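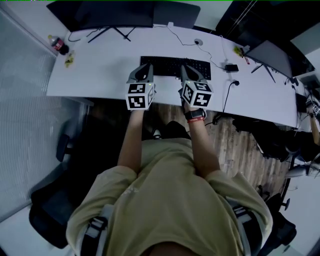 The Vilari hand rig is a pair of hand-held grippers used for recording demonstrations, and setting one up properly takes longer than the recording does on most mornings. I've looked after four of these pairs at Trakham, on and off, and I've come to think of them as one machine in two halves with a person in the middle. Each half has a pair of fingers, a body you hold, and a marker cube that lets the tracking software work out where your hand is and which way it's turned. I do my first check sitting down at an ordinary desk, arms out in front, one gripper in each hand, with the green lights on top of both cubes lit and the fingers resting on whatever is there (a keyboard is fine, just don't lean on the space bar!). If it feels crooked sitting like that, it'll feel much worse an hour later.

Trakham Bench Wiki
Last revised in March, by the bench notes editor

Search articles Go Advanced

Names

People at our place say "the hands." The paperwork says "Vilari bimanual set," and the shelf label says VHR, so if you're searching the old notes try all 3. The Merance workshop has a habit of calling only the cubes "the rig," and I once spent most of an afternoon packing up the wrong half of everything on account of it.

The set is also sometimes mixed up with the Berchtold 953, a powered gripper that bolts to an arm. The 953 can play back what the hand rig records, once it's been fitted with the same fingers, but it has its own article and its own bad moods.

Setting up

I start with the cubes, before anything gets switched on. A cube is only useful if it sits square on its mount and stays there, so I hold the body in one hand and try to rock the cube with the other. Any movement at all and it comes off, the mount gets wiped, and it goes back on with the screws brought up a little at a time, opposite corners first. People love to tighten one screw all the way and then wonder why the cube has a lean to it.

Next I wipe the patterned faces. Dry cloth, nothing sprayed on. The patterns scratch, and a scratch across the border of a marker is worse than a big smudge in the middle of it, at least as far as our software cares. A face with a lifted corner gets a new sticker, and a new sticker means a new calibration, no skipping.

Then the straps, if the head camera is going on the same person. Straps go on first and the grippers get picked up last. I know how silly that sounds written down, but I've watched grown adults (me) try to close a buckle with a gripper in each hand. Pull the straps snug with your arms stretched forward, the way they'll be when you're working. Snug with your arms down is a different size altogether.

Watches and wristbands can stay on as long as they don't touch the grip. If a cuff or a bracelet rubs against the back end of the body when you bend your wrist, move it up your arm or take it off.

Last comes the opening calibration: fingers fully closed, fully open, fully closed again, three times on each side, slowly. The software wants to learn both ends of the travel. If you rush it, it learns something in between and you get a gripper that reports it's nearly shut when it's shut, and then everything recorded that day is off by the same annoying amount.

Finger pads

The pads are the part that wears, so they get most of my attention. Ours have a dark mesh surface, and the mesh is there for grip. It fills up with dust and skin oil like anything else you handle all day. I brush it with a dry toothbrush, working from the base out to the tip, and look at the edges while I'm down there. The edge nearest the tip is usually where a pad begins to let go.

To replace one, warm the old pad with your hand for a minute, peel it from the back, and get every bit of the old adhesive off the finger. Then press the new one on and leave it alone overnight. I mean it about overnight! A pad that goes to work too soon creeps sideways, and then the two fingers don't meet along their full length.

My pad test is a scrap of wood. I close the fingers on it, point it at the desk and turn my wrist both ways. Wood is good for this, as it's light, it has a bit of tooth to it, and you can see the grain shift against the finger if the piece is slipping. Smooth plastic will slip on a perfectly good pad and send you off chasing a fault you haven't got.

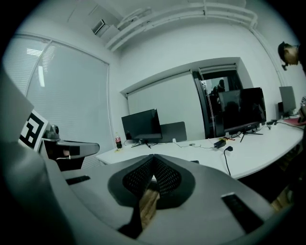 One reader from the Merance side disagrees with me about the wood, and wrote in to say that a scrap block hides a weak pad, that the grain catches in the mesh and carries the load, and that the only fair test is a steel pin wiped with alcohol. The same message goes on to say that pads should be changed on a schedule and never by feel. I've tried the steel pin since. It does find weak pads earlier, I'll give them that, and it also fails pads that would have gone on working happily for weeks. We haven't settled it. I've left my method in the article and put theirs on the discussion page.

Cameras

The little camera on the gripper sees very wide, and straight edges come out bent toward the sides of the picture. New people report this as a fault — it's the lens, leave it be. What I do check is that the finger tips land in the same place in the view as they did last time. I keep a saved still from the last good calibration and flick between the two. If the fingers have shifted, the camera mount has been knocked, and I'd sooner find that out before a session than after.

Clean the lens with a blower first and a lens cloth second. Blinds closed or half closed help a lot on bright days, as a patch of window glare on a marker face can make the tracking drop out for a moment and come back somewhere silly.

Cables and the desk

Cables that hang over the front edge of a desk are my personal enemy. Arms go forward and back over that edge all day, and sooner or later a finger hooks a loop and pulls an adapter along with it. I route what I can through the grommet and tape the rest flat. Monitors can stay where they are, provided they don't block the view of a cube from wherever your tracking cameras are. Turning one a little to the side is often enough.

If two people are recording at neighboring desks, check that no two cubes carry the same marker numbers. We had this happen once and the software cheerfully gave one person the other person's left hand. It's recorded in the fault log as entry 1673, with a plot attached that I still find very funny.

Common faults

Light doesn't come on: reseat the connector, then try a different lead. In my experience it's the lead.

Tracking jumps when you turn your wrist: a face is dirty or lifting. Turn the cube slowly and watch the readout until you find which one.

Fingers stop short of closing: look for grit at the base of the fingers before you redo the calibration. If you calibrate on top of the grit, the day you clean it out you'll have to do the whole thing over.

One side feels heavier: it's probably your arm. Swap hands with a rested colleague and ask.

Storage

Fingers open, so the pads aren't pressed together. Cubes up, with nothing resting on them. I put a cotton bag over each one, and the bags get washed when I remember.

Related articles
Berchtold 953, fitting soft fingers
Marker cubes, printing and replacing faces
Head camera straps, sizes and spares
Merance workshop, loan and return of hand sets
Fault log, how to write an entry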